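Nurelel Bolt-Together Retail Rack: review after one competition season

Posted in: Equipment, Student teams

Our team entered the shelf-tidying category this year. The task is simple to state: a mobile robot drives up to a stocked shelf, finds products that are lying down or out of line, and stands them back in their places without disturbing the neighbors. The rules say that teams may train on any shelf they like, but the competition shelf will be "ordinary perforated steel retail shelving," and the dimensions are only released in February. We therefore needed a rack that could be changed late.

We looked at two options. Stoltadwood sells a closed-back wooden unit that several teams have used in past years. It is well made, it has a fixed shelf pitch, and it looks nothing like a store. The Nurelel is slotted-angle steel with flat shelves, and every joint is a bolt. We bought the Nurelel and used it for seven months.

Assembly

The posts are 203 cm tall and come in one piece, so check your elevator. Two people can build one bay in an afternoon. We had four, and it was no faster, as only two can get at a shelf at once. The instructions are one sheet, printed on both sides, and the drawing for the middle shelf shows the bolts going in from the wrong direction. Renata Głowacki followed the drawing, I followed the photo on the carton, and we ended up with a shelf that had to come off again.

The bolts are round-headed and the supplied wrench is soft. Use a real one. Leave everything finger-tight until all shelves are in, square the bay against a wall, then tighten from the bottom up. If you tighten as you go, the last shelf will not line up with its holes.

Shelf pitch is set by the slots. This was the main reason for choosing the rack, and it works as claimed. When the February document arrived, we moved the middle shelf down by two slots in less than an hour, with the stock taken off and put back.

Use

Before any policy was trained, the tidying was done by hand, over and over, with a person reaching in at the height the robot would work from. Naima El-Sayed ran most of these sessions. The middle shelf carried the hardest layout, with bottles and handled jugs side by side and price tags hanging off the front lip.

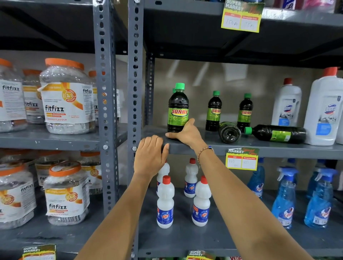
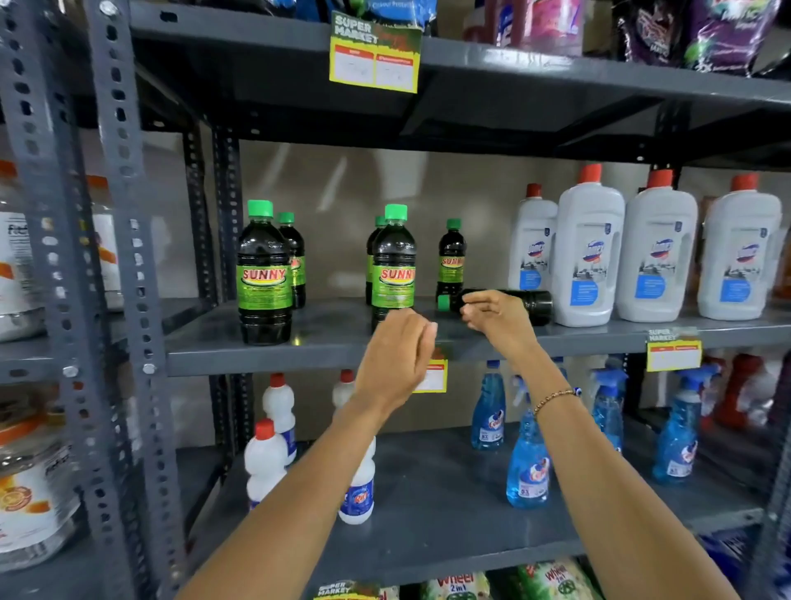 Middle shelf: SUNNY bottles to the left of the Domex jugs. 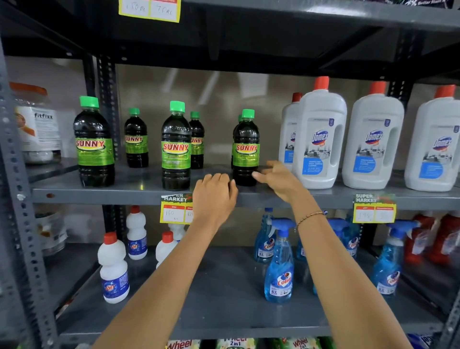

The season's sessions gave us 4000 usable episodes, spread over all the shelves. I mention the figure mainly because of what it did to the rack, and it did very little. The shelf faces are still flat. The paint has worn through along the front lip where wrists and forearms rub, and there is some polish on the shelf surface where bottles are slid forward. One bolt at middle shelf height worked loose twice. A lock washer fixed it. The kit does not include any.

Stiffness is acceptable along the length of the bay and poor from front to back. With a full load, a push of the hand on the front edge moves the top of the posts enough to see. For a person this does not matter. For the robot it did. Our arm makes light contact with the shelf edge as a reference before each grasp, and the edge was moving away from it. Radosław Duda measured the deflection, tried to compensate in software for a week, and then screwed the rear posts to the wall. After that the contact check was repeatable. I would treat wall fixing as part of the assembly and not as an option.

Depth sensing

Perforated posts are unkind to a depth camera. The slots return the wall in some frames and the post in others, so the edges of the bay flicker in the point cloud. We masked the posts by hand in the calibration step. The matte gray paint is otherwise good for this work and gave far fewer dropouts than the bare galvanized rack we borrowed in the first month.

The dark liquid in the bottles was a separate problem and has nothing to do with the rack. We got better results from caps and labels than from the bottle bodies.

Price tags

The front lip accepts ordinary hanging tags. Leave them on. We trained the first model without them and it treated the first tag it met as a product.

What I would change

Lock washers in the box. A corrected drawing. A cross brace for the back, sold as an extra if necessary. Tresport makes a brace that fits the same slot pattern, but it crosses the opening behind the shelf and shows up in the camera view, so we sent it back.

Would we buy it again

Yes, for this task. If your shelf height is fixed from the start, the Stoltadwood unit is stiffer and needs no wall. Hanna Pawłowska has the cut list for our wall brackets and will send it to any team that asks. We are adding a second rack for next season so that recording and robot runs can go on at the same time, and that one goes on the wall before it gets any stock.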